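January
By Mahsa Bahrami

Review: Trunda two-finger gripper, simulation model

Satthorpe tested the Trunda model over six sessions in the Fandholm simulator, using the wrist view only. The wide jaw opening suits panel work – both fingers stay in sight on approach.
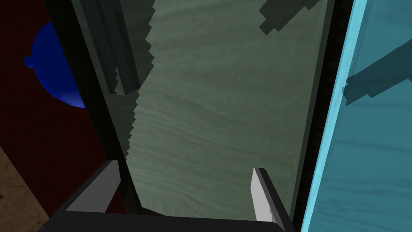
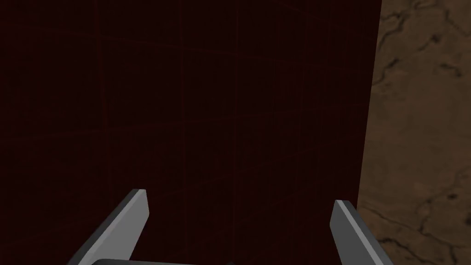 Gray fingers, open, in both wrist views.

Findings

Control was steady in 29 trials. Dark panels gave the operator few depth cues, and shadow edges were coarse. We recommend the model for training, with a second camera added.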